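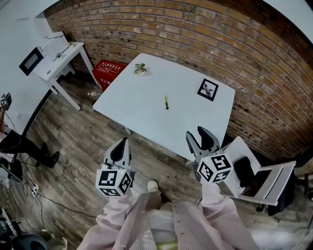

The square white table by the brick wall, with the plant, the small picture and the marker or pen on top.

Mustura - small table tidying, read me first

Mustura is a collection of short recordings about keeping a small table in order. It covers the kind of everyday fussing most of us do without thinking: moving a potted plant towards the back, straightening a little black-framed picture, finding a home for a pen. Etia and Piromel put it together between them, and we have tried to keep it friendly for people who are new to this sort of material.

There are 652 recordings, sorted into 40 folders. Each folder holds one arrangement of the table and a plain text note saying where things ought to end up. Please do read the note before you start, as "tidy" means something rather different from one folder to the next.

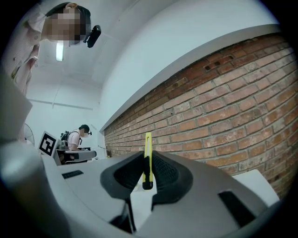 The bricks give the room a warm, reddish look, and colours may lean that way a little. We left them as they were - correcting them made the plant leaves look poorly.

Known gaps
Folder 10 has no note yet.
Folder 30 uses the older spelling "grey frame" for the black one. Sorry about that, we will put it right in May.

Faces are blurred throughout, and we ask you to leave them so. The Liu subset has its own terms, kept in the same folder as its notes.

Last updated 9 March 2023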